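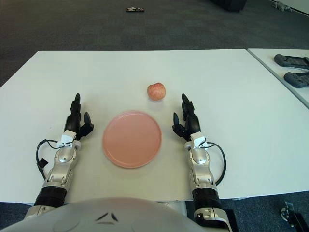 Chege Oral History Project
Second progress report to the Irnik Fund
January 10, 2023

The grant agreement asks us to begin with progress against targets, so we will. We promised 300 hours of tape moved to digital files by the end of the year. We have 291. The missing nine hours are on reels that a previous owner stored next to a boiler in Tomlow, and they have taken on the texture of lasagna noodles. A specialist has looked at them and used the word "optimistic" about our budget.

Cataloging is in better shape. Of the 395 interviews in the collection, all now have at least a name, a place and a rough decade. Before we started, a good many were labeled "Man, farm" or "Mrs. B. again." We still don't know who Mrs. B. was, but she had strong views on the Vurketwood ferry and she repeated them to every interviewer who came within reach.

Transcription is slower than planned. We budgeted for software to do the first pass and for people to clean it up. The software was trained on people who finish their sentences. It rendered one retired dairyman's account of the 1958 flood as a discussion of "the mood," and we had to start that one over by ear. Three transcribers now work from scratch on anything recorded outdoors, in a kitchen or near a dog, so most of it. Sixty-two transcripts are finished and checked.

Public access. The listening station at the Vurketwood library opened in November. We printed 3000 leaflets for it, a figure chosen when the printer explained the price break, and we expect to be well supplied with leaflets for the life of the grant and possibly the next one. Attendance at the opening was good. Two families heard grandparents they had never met, and one gentleman heard himself at age 19 and asked if it could be taken down. It has been.

Spending. We are under on equipment (the second tape deck came secondhand) and over on shipping. Wafula Swai has attached the full table and would like it noted that the line marked "Misc., foam" is correct.

Changes we are requesting:

Move the unspent equipment money to transcription.
Extend the transcription deadline by one quarter.
Drop the smartphone app from the list of deliverables. It was in the original proposal at the suggestion of a consultant who has since moved on to other people's proposals.

Next period. We will finish the Tomlow reels or give up on them formally, whichever comes first. Permission letters go out to the remaining families in the spring, and we have set aside two weeks for the phone calls that follow. The Vurketwood ferry material will be the first set to go online, with Mrs. B. heavily represented.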